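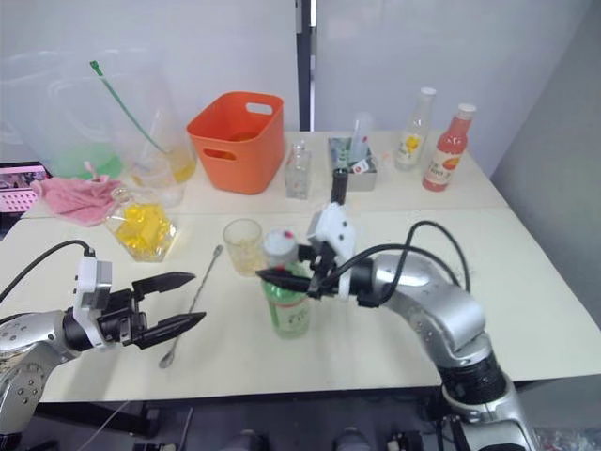

Triin reckons the closing force is still too high and that we'll be mopping by teatime. Noted, Triin. Current limit on the right gripper is down from 361 to 341, which she says is a rounding error.

March, 10 at night, workshop bench.

Grip on the green bottle is now set high, up by the shoulder, with the label left clear. Left arm parked open until someone writes it a job. The spoon is supposed to be that job. Normunds has been "nearly finished" with the stirring routine since before the heating was fixed.

- Cable loop at the right elbow: re-route before any full wrist turn. Last week's tie lasted 43 cycles.
- Pour angle: still Rasmus's guess. Treat as such.
- Glass position is hard-coded. Do not tidy the table. Ojārs, this means you.

Next: lift, tilt over the glass, set down again, at quarter speed. Cap stays ON until I say otherwise.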